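Budgeting for a Second Pick-and-Place Cell
Speaker notes, equipment planning session, February 18, 2018
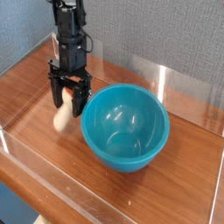
Slide 1. Scope. Thirty minutes total, questions held to the end. The talk covers one purchase: a second tabletop arm cell for soft-item handling at the Jamton site. It does not cover conveyors, mobile bases or the packing line. If someone asks about the packing line, refer them to the October plan.

Slide 2. What we are buying. Say early that the arm is the smallest planning problem we have. Most of the trouble on the first cell came from parts that were never on the original request. The request named an arm, a gripper and a controller. It left out the enclosure, the table, the spare fingers, the cable set and the hours to put it all together. Read the list slowly. People in finance will be writing it down.

Slide 3. Line items. Go in this order:
Arm and controller, one quote, Prarnix.
Parallel-jaw gripper, quoted separately. Check that the mounting plate is included. On the last order it was not.
Finger sets, 4 per cell. Two in use, two on the shelf.
Clear acrylic panels, cut to size by a local shop.
Table. Existing stock is acceptable if it passes the load check.
Cables, plus one full spare set.
Fixed camera and mount.
Integration labor.

Slide 4. Fingers. Spend two minutes here. Soft goods need a wide contact surface and low closing force. Plush and foam items compress before the force reading changes much, so a grip that looks good on a rigid test block tells us little about a toy. Finger wear has to be treated as a consumable cost. Put it on the operating budget with a reorder point. The first cell had it under capital, and we needed a signature every time we wanted a replacement pair.

Slide 5. Enclosure. The panels on the current cell are low and clear on purpose. Operators want to see the item during the approach and still keep stray parts on the table. Two notes for the second order. Ask for eased edges. Ask for the panels to come off without tools, as clearing a dropped item now means reaching over the top with the arm parked. Glare on the acrylic does affect the camera. Matte film was priced and rejected because it scratches. Moving the light is cheaper.

Slide 6. Containers. The target container matters more than the budget template allows for. A deep plastic bowl with sloped sides is forgiving on placement but puts the rim close to the fingers on the way in. Shallow trays reverse the problem. Pick the container before approving the gripper stroke. Jamton currently has both on the floor and has not settled on a standard. Ask them for a decision before the purchase order goes out.

Slide 7. Vendors. Two quotes received, Prarnix and Yao. Do not show unit prices on screen. They are in the handout. Points to make aloud:
Yao has the shorter lead time and charges for training by the day.
Prarnix includes training but ships the controller from a different warehouse, so the two crates arrive separately. Receiving needs to know this.
Service terms are close. Both exclude the gripper from the standard arm warranty.
Dotport will handle integration under either vendor. Their rate is fixed through the end of the fiscal year.

Slide 8. Schedule. Lead time for planning purposes is 17 weeks from purchase order to a cell that runs unattended trials. Vendors will say less. They stop counting at delivery. We count through power, network drop, mounting, calibration and the safety sign-off. The network drop took longest last time. File that ticket on the same day as the purchase order.

Slide 9. Floor space. Partition walls can stay where they are. The arm must not be able to reach them at full extension, and that check is done with the gripper mounted. Leave access on the controller side for the cabinet door. Facilities wants the drawing before they will release the spot.

Slide 10. Contingency. Hold a separate line for it. If the room pushes to fold it into labor, decline. On the first cell it paid for a replacement cable set and a second mounting plate, and neither had any other home in the budget.

Slide 11. Decisions needed today. Vendor. Container standard, or a named date for it. Approval to move finger sets to operating expense. The table can wait until the load check comes back.

Backup slides follow: warranty comparison, floor drawing, Dotport statement of work. Show only if asked.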